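A visit to the gripper room at Amadi, Droltgate
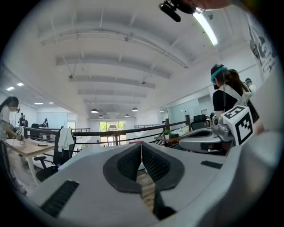
Upstairs at Amadi. One hand-held gripper with its two dark pads, and a second one at the right with the marker cube on top.

In February I was allowed to spend one day with the small team at Amadi which looks after the hand-held grippers. I work at Mamport, where we have four such tools and many small problems with them, so I went mostly to learn about maintenance. My train came late and I missed the coffee, but Charito Dumlao was waiting at the door and we started directly.

The work place is on the upper level, behind a black railing. It is a bright room with white walls, and the desks are simple. I had expected a closed laboratory, but people walk through and talk all the time.

Charito takes care of the grippers from morning to evening. Her first job is the pads. She opens and closes the fingers slowly and looks at the gap from above, because the two pads should meet along the whole edge. If one side touches earlier, she loosens the pad, moves it a little and tightens again. She does not use a gauge for this, only a strip of paper. The paper must be held with the same force at the tip and at the root. At Mamport we always checked only the tip, and I think this explains some of our dropped parts.

The grip surface is cleaned with a damp cloth, no alcohol. They tried alcohol last year and the rubber became hard. A pair of pads is changed after 2000 closings, or earlier if the texture looks shiny. Charito writes the number in a paper notebook which hangs by a string. The vents of the housing are brushed at the same time.

After this comes the cube. The black and white markers tell the system where the gripper is, so a scratch or a greasy finger print is a real trouble. Lacey Ashworth, who is responsible for the calibration, showed me how she checks that the cube sits firmly on its joint. She holds the body in one hand and tries to turn the cube with the other. If it moves even a bit, the tool goes out of use and the calibration must be repeated. This takes roughly 40 minutes. A normal check in the morning takes 15.

I asked what breaks most often. Lacey answered that it is the screw under the joint, and that they now secure it with a glue from Tetance. She was not fully satisfied with it, as the screw is difficult to open later. We discussed this quite long and did not find a better solution.

In the afternoon I could adjust one pair of pads by myself. I needed three attempts and my paper strip was torn two times. Charito was very patient.

For my colleagues, I brought home a copy of the checklist and two used pads to compare with ours. The bus number 59 goes from the station to the gate, please take the exit on the north side.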